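In Praise of Things That Look Used

My mother-in-law has a cutting board with a dip in the middle deep enough to hold soup. Two of her children have bought her new ones over the years, nice thick ones with rubber feet, and those live behind the toaster in their wrapping. She goes on chopping onions in the dip, and I have come around to thinking she is right.

We are awfully quick these days to treat wear as a kind of failure. I felt it myself last November, when I was ready to replace our kitchen table over a ring left by a hot pan. I got as far as the Ditard showroom, where a very patient salesman walked me past tables so smooth you could have skated on them. One was finished, he told me, so that it would look the same in 57 years. I suppose he meant it as a comfort. I drove home feeling a little sorry for the table — all those suppers and birthday cakes, and nothing to show for any of them.

Ours has plenty to show. There is the ring, of course, and a row of fork marks from the year our youngest was learning to eat with the rest of us, and a patch by the window where the sun has turned the wood the color of tea. I could have it sanded. The man at Skitano, the repair shop down by the old depot, quoted me a fair price and then talked me out of it, and I have sent him a good deal of business since.
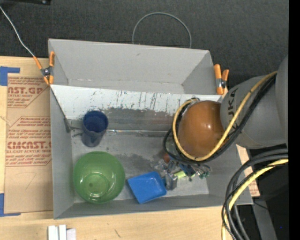
Scratches and streaks across the divider of a gray bin.

I don't want to be sentimental about this. A cracked ladder should go to the dump, and so should a frayed cord, and I wouldn't keep a chipped glass in a house with children in it. But a scratch on a bin or a scuff on a suitcase takes nothing away from what the thing can do. It only takes away the newness, and newness was always going to leave us, usually by the second week.

What bothers me most is the money. A family can easily spend 1000 dollars a year swapping out things that work perfectly well, and I know because I once sat down with our receipts and we had done it. None of it made the house any more pleasant to come home to. The old armchair with the flattened arms is still where everybody wants to sit, and on a cold evening you have to get there early.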